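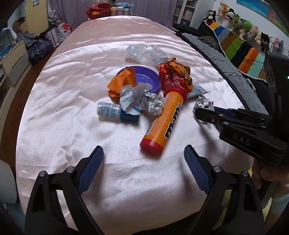
We had the party for Aline in August, and I said I would write up how the cleanup went, mainly so I remember what to do differently next year. The party itself was fine. She turned seven, the kids ate the cake and left the fruit, and everyone was picked up by five.

The table was the part I spent the most time on. I wanted a real cloth this year in place of the paper kind, which tears as soon as somebody leans on it. Tsegereda Beyene had a long piece of pale pink satin left over from her sister's wedding and lent it to me. It looked very good for the first hour. I will say that satin is not a practical choice for children. It shows every crease, and it slides. I ended up putting binder clips along the back edge, and after that it mostly stayed put.

I ironed it the night before on the lowest setting with a pillowcase on top. It took until almost 10 at night and it was wrinkled again by lunch. Next time I would skip the ironing and hang it in the bathroom while somebody takes a shower.

Now the trash. I have tried cleaning up a party a few different ways and this is what I do now.

First, everything that belongs to somebody comes off the table. Sweaters, hair clips, one shoe. Conall Scanlon's boy left his swim goggles here, and they are on the hook by the door if Conall reads this.

Second, dishes. We used the purple plates again. I got them at Tarigan, the discount store out past the bus garage, and I keep going back for more because they get used for everything. They have a raised rim, so a slice of cake doesn't slide off when a child carries it across the room. Plates go straight to the sink, and anything sitting on them gets tipped off first. Usually that is paper. The orange paper from the presents was on top of one of them this time, folded over and creased, and I put it with the other paper.

Third, the sorting. I used to sweep the whole table into one big bag and feel bad about it. Now I push things into a pile in the middle and go through it piece by piece. It takes longer than you would think, but you catch things. A couple of years ago a gift card went out with the wrapping, and I would like that not to happen again.

The pile is always about the same stuff. Tissue paper, which I keep if it is clean, even when it is crumpled. It flattens out well enough for packing ornaments. Clear plastic bags from the party favors, which our pickup doesn't take, so those go in the regular trash unless they are big enough to use again. Candy wrappers, the shiny red and gold kind, also trash. I have read that if you squeeze a wrapper and it springs back open, it isn't foil. That test works well enough for me.

Small bottles I set aside and read the label before I do anything with them. We had a little white one with a blue cap on its side in with the paper this year. Anything with a cap gets the cap tightened and goes up on the high shelf until the kids are gone.

Then there are the M&M's tubes. Mihret Gebremichael brings one every year, and this year it was orange with a red cap. I never throw those out. The cardboard is stiff and the cap fits well, and they are a good size for colored pencils. I have one in the sewing drawer for knitting needles, one in the car for coins and one with birthday candles in it. Aline has asked for the orange one, and she plans to keep beads in it. I told her that was fine as long as the cap stays on, because the last bead spill was around 300 beads and I was finding them under the stove for weeks.

The cloth comes last. Once the table is clear I fold the satin in toward the middle so the crumbs stay inside, carry it out to the back step and shake it. I hand washed it in cool water with a little dish soap and hung it over the shower rod. There was one chocolate mark near the edge. I dabbed it with cold water and left it 10 minutes, then did it again, and it came out. Tsegereda says she wouldn't have minded, but I would have.

Start to finish it took me 3 hours, and that includes the floor. Getachew Gidey stayed to help with the chairs, and he also took the leftover cake to the people he works with, so thanks to him for both.

Changes for next year: clip the cloth on all four sides from the beginning. Put a paper bag at each end of the table for wrapping, with a child in charge of each one. Fewer favors. I made up 4 extra bags in case of brothers and sisters, and all of them are still on top of the refrigerator.

If anybody wants the extra favor bags, send me a message. They have a bouncy ball and some stickers in them. I already took the candy out.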